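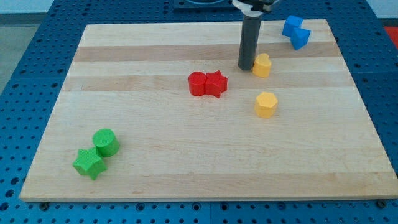

Nowicki

Home Blood Pressure Monitoring: Frequently Asked Questions

Last revised 18th January

These answers apply to patients of the Serkberg practice who have been lent a Steso 641 upper-arm monitor. If your doctor or nurse has given you different instructions, follow those.

What is in the kit?

The monitor, two cuffs (medium and large), four AA batteries, a paper log sheet and the printed manual. A power adapter is not included. The monitor will accept one, but only the model listed in the back of the manual.

Which cuff do I use?

Measure around your bare upper arm, halfway between the shoulder and the elbow. Compare the result with the range printed on the inside of each cuff. A cuff that is too small tends to read high, and one that is too large tends to read low. If your arm falls outside both ranges, call the front desk before taking any readings.

Can I use a wrist monitor I already own?

We do not accept wrist readings for this program. They are very sensitive to the position of the hand and forearm. Upper-arm monitors bought elsewhere, including those sold by Tradex, can be used if the nurse has checked them against the office unit first. Bring yours to the appointment with its own cuff. Cuffs from different makers should not be swapped.

When should I take readings?

Morning and evening, for seven days in a row. Take the morning set before breakfast and before any blood pressure medicine, unless you have been told otherwise. Take the evening set before bed. Each set is two readings, one minute apart. Write down both.

What should I avoid beforehand?

Caffeine, tobacco and exercise for 30 minutes. Empty your bladder before you sit down. A full bladder can raise the result enough to matter.

How should I sit?

Back supported, both feet flat on the floor, legs uncrossed. Rest the arm on a table so that the middle of the cuff is level with your heart. The cuff goes on bare skin, with its lower edge just above the bend of the elbow. Sit quietly for five minutes before pressing Start. Do not talk during the reading, and do not look at your phone.

Which arm?

The nurse will have measured both arms at your first visit and marked one on the log sheet. Use that arm every time. If neither is marked, ask.

My two readings do not match. Is the monitor faulty?

Probably not. Blood pressure changes from minute to minute, and the first reading is often the higher one. Record both as shown. Do not keep repeating the measurement until you get a number you like, and do not leave out high readings.

Why are my home numbers lower than the ones at the office?

Many people read higher in a medical setting. The reverse also happens. Both patterns are useful to the doctor, and both are reasons for the home log.

What do the two numbers mean?

The top number (systolic) is the pressure in the arteries when the heart beats. The bottom number (diastolic) is the pressure between beats. Both are given in millimeters of mercury, shown on the screen as mmHg. The third number is your pulse.

How many readings does the monitor store?

400, shared across all users. Once the memory is full, the oldest reading is overwritten. Clear the memory before you start so that the previous borrower's results are not mixed with yours. The steps are in the manual under "Memory."

The screen shows an irregular heartbeat symbol. What should I do?

Rest for five minutes and take another reading. Movement can trigger the symbol. If it comes back on several readings, note the dates and call us. The symbol is not a diagnosis, and the monitor cannot tell one rhythm problem from another.

When is a reading an emergency?

If the result is above 180 systolic or above 120 diastolic, wait at least one minute and measure again. If it is still that high and you have chest pain, shortness of breath, back pain, numbness, weakness, a change in vision or trouble speaking, call 911. If it is still that high and you have no symptoms, call the practice the same day. After hours, the line forwards to the on-call nurse.

How do I return the kit?

Hand it in at the front desk with the log sheet. Leave the batteries in. Wipe the cuffs with a damp cloth only; do not machine wash them. Loans made in May may be kept through the end of the following month.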